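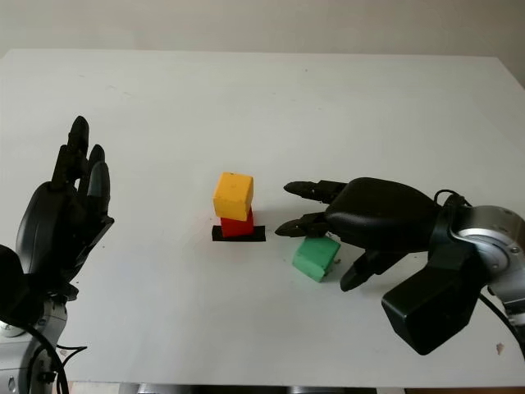

Why does milk paint flake off old toys and not off the new ones? The old toys got sealed first. If there's shellac or wax under the paint, milk paint has nothing to soak into and it sits on top like a dried puddle until somebody bumps it.

January 18, 2025

Okay, so that's what I wanted to get down before I forget it again. I spent the whole morning on the pull-along duck from the Andton box and I finally get why the first coat came up in sheets. I'd sanded it, but only with 300 grit, and all that did was polish the old finish. Should have gone coarser and then wiped it with alcohol to see if the rag came away amber. (It did, when I finally tried it. Very amber. Shellac for sure.)

What I did after that: stripped the duck back to bare wood with alcohol and a scrubby pad, let it dry by the window, raised the grain with a damp cloth and knocked it down again. Then I mixed a fresh batch of the Worndale powder, equal parts powder and warm water, and let it stand until the foam settled. Please, whoever uses it next, let the foam settle! I skipped that in May with the Noah's ark animals and got pinholes all over the giraffes.

The color is closer than I expected. The Worndale blue goes on looking like chalk and then darkens once there's oil over it, so don't judge it from the wet brush. I painted 2 test sticks, one oiled and one bare, and they're on the shelf over the sink with the mix written on the back in pencil.

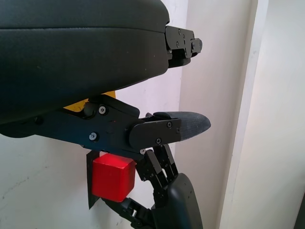 The oiled stick is the one to match against the duck's left wing, where the old blue is still good. I'm leaving that wing alone, by the way. It has wear from real hands on it and I'd hate to cover that up.

Wheels are a different headache. They're turned maple and the axle holes have gone oval, so the duck waddles even more than it's supposed to. I could bush them with a bit of dowel, drilled out, or just go up a size on the axle. I'm leaning toward the dowel so the original axles can stay. The lathe at the Manalastas shop would make quick work of it but I think I can do it here with the drill press and some patience.

Still to do:

- 3 thin coats on the body, overnight between each
- beak in the ochre, after the blue is fully dry
- new pull cord, cotton, no nylon
- ask the Nullosville people if they want the box back with the toys

One more thing on the mix. Leftover milk paint does NOT keep. I put a jar in the fridge last time thinking I was clever and it smelled like a gym bag by the end of the week. Mix small, wash the brush in plain water, toss the rest. The jar with the green lid is clean now and can be used for oil.

Second coat goes on when I'm back in, and I need to pick up more scrubby pads on the way.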